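Zwischenbericht an den Projektträger
Vorhaben Koutsoukos, Arbeitspaket 4: Zweiarmiges Greifen gemischter Kleinteile
Berichtender: Tien-fu Hung, Ritico, Gruppe Handhabung
1. März 2025

Stand der Arbeiten

Der Aufbau der Zweiarmzelle am Standort Dorkside ist abgeschlossen, beide Arme sind kalibriert. Die Abnahme der Grundfunktionen (Anfahren, Greifen, Ablegen, Übergabe zwischen den Armen) wurde ohne Auflagen erteilt. Die Versuchsreihe zum Greifen aus ungeordneter Lage war mit 300 Durchläufen geplant. Sie wurde nach Durchlauf 56 angehalten. Der vorliegende Bericht behandelt den Grund der Unterbrechung, die eingeleiteten Maßnahmen und die Folgen für den Zeitplan.

Beschreibung der Störung

In Durchlauf 56 erhielt der rechte Arm den Befehl, eine gefüllte Flasche anzuheben und neben dem Teller abzusetzen. Während der Hubbewegung öffnete der rechte Greifer ohne entsprechenden Befehl aus der Aufgabensteuerung. Die Flasche fiel aus geringer Höhe auf den Tisch und rollte gegen den linken Arm. Dieser befand sich in einer Anfahrbewegung und wurde nicht angehalten. Der Stillstand beider Arme erfolgte erst durch manuelle Betätigung des Not-Halts durch die Bedienerin.

Personen kamen nicht zu Schaden, der Arbeitsraum war frei. Am linken Arm wurde eine Druckstelle an der Kabelführung festgestellt, die Leitung selbst ist elektrisch in Ordnung. Der Vorfall wurde intern als sicherheitsrelevant eingestuft und am selben Tag an Liesbeth Van Loon (Arbeitssicherheit) gemeldet.

Ursachenanalyse

Die Auswertung der Protokolle ergab zwei voneinander unabhängige Fehler.

Der erste Fehler liegt in der Kommunikation mit dem Greifer. Bei Ausfall mehrerer aufeinanderfolgender Telegramme setzt der Treiber die Verbindung neu auf und führt dabei die Initialisierung aus. Diese enthält eine Referenzfahrt mit vollständigem Öffnen der Finger. Der Treiber prüft nicht, ob ein Objekt gehalten wird. In den Protokollen der vorangegangenen Durchläufe fanden sich vier weitere Neuverbindungen. Alle traten bei leerem Greifer auf und blieben deshalb unbemerkt.

Der zweite Fehler betrifft die Kopplung der beiden Armsteuerungen. Ein Greiferfehler am rechten Arm wurde als Warnung und nicht als Haltebedingung weitergegeben. Der linke Arm setzte seine Bahn daher planmäßig fort. In der Risikobeurteilung war die Kopplung als vorhanden geführt. Geprüft worden war sie nur für Fehler der Gelenkantriebe, für Greiferfehler lag kein Prüfnachweis vor.

Als Auslöser der Telegrammausfälle wurde eine nicht vollständig verriegelte Steckverbindung am Handflansch des rechten Arms ermittelt. Der Ausfall ließ sich durch Bewegen des Steckers bei gestreckter Handachse wiederholt herbeiführen.

Maßnahmen

Der Stecker wurde getauscht und mit einer Zugentlastung versehen. Der Treiber verbindet sich nach einem Ausfall weiterhin selbsttätig neu, hält aber die letzte Fingerposition und löst die Referenzfahrt nur noch nach Freigabe durch den Bediener aus. Greiferfehler führen seit der Umstellung zum gesteuerten Halt beider Arme. Die Änderung an der Haltekopplung wurde von der Firma Enier gegengeprüft.

Die Wiederinbetriebnahme erfolgt mit reduzierter Geschwindigkeit und der gleichen Objektklasse wie zuvor, also mit Gegenständen unterschiedlicher Form und Masse auf gemeinsamer Arbeitsfläche: Zauberwürfel, Filzstift auf flachem Teller, Getränkeflasche, Schere. Die Schere bleibt bis zum Abschluss der Prüfungen auf dem Tisch liegen und wird nicht gegriffen.

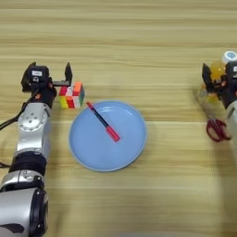 Auswirkungen auf Zeitplan und Mittel

Die Unterbrechung verschiebt den Abschluss des Arbeitspakets um sechs Wochen. Der Meilenstein „Greifen aus ungeordneter Lage“ wird nun für Juni erwartet. Die Durchläufe vor der Störung werden nicht gewertet, da sich das Verhalten des Treibers geändert hat. Die Reihe beginnt neu bei Durchlauf 1. Zusätzliche Mittel werden nicht beantragt, die Kosten der Gegenprüfung sind aus der Position Fremdleistungen gedeckt.

Offene Punkte

Die Risikobeurteilung ist um den Fall „Verlust des Objekts während der Bewegung“ zu ergänzen. Der Entwurf liegt bei L. Van Loon.

Für den linken Arm steht die Sichtprüfung aller Steckverbindungen unter Last noch aus.

Zu klären ist ferner, ob die Erkennung eines gehaltenen Objekts allein über den Motorstrom des Greifers zulässig ist. Bei dünnen Gegenständen wie dem Stift liegt der Messwert nahe an der Ansprechschwelle. Eine Stellungnahme des Greiferherstellers ist angefragt.

© 2025 Ritico, Gruppe Handhabung | Kontakt | Impressum | Nach oben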